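Getting a pillow into a checkered cover without losing your mind
6 replies · 1102 views

pirel_porch
I finally bought the big black and white check covers I'd been eyeing since September, and I love them, but stuffing them is a wrestling match every single time. Does everybody else lay the cover out flat first, or just grab and shove?
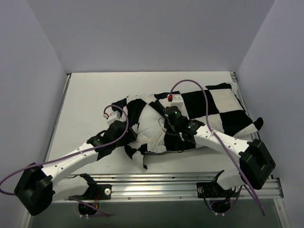 Big check cloth, half of it flat and half bunched up.

Hajnalka Juhász
Oh, I feel this one! I gather one side up like a sock, same as my mother did, and then feed the pillow in a little at a time. Flattening the whole thing first is wasted effort in my opinion (sorry, flat people), it all gets rumpled again anyway.

urrego80
Gonna disagree, Hajnalka, with love. With a big check you really do want it smooth to begin with, or the squares end up running crooked across the front and you stare at them all evening. I give mine a good shake, smooth it out, find both far corners, and go from there.
Share · 2 comments

pirel_porch
Okay, I tried both ways, and my corners still come out floppy, so maybe it's me. The part I dread is the middle, when it's half on and half off and the fabric rides up in a big lump.

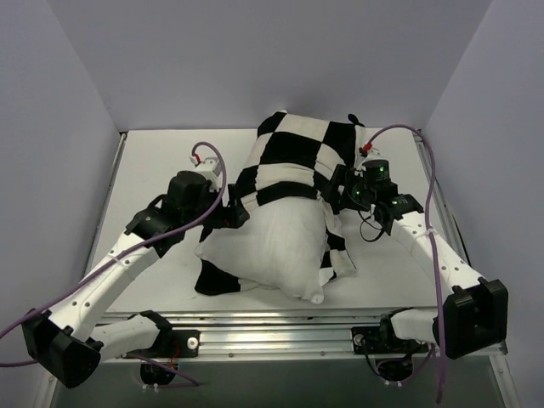

Does the pillow need to be bigger than the cover?
A little bigger helps, an inch or so each way, so that the corners fill out and the cover doesn't sag.

Hajnalka Juhász
Fold the pillow in half the long way before it goes in, then let it spring open once it's at the bottom. I will grant urrego80 the crooked squares, mine do wander a bit.

futby_mom
Folding never works with my foam ones, they just fight back. Down ones, sure.
Share · 6 comments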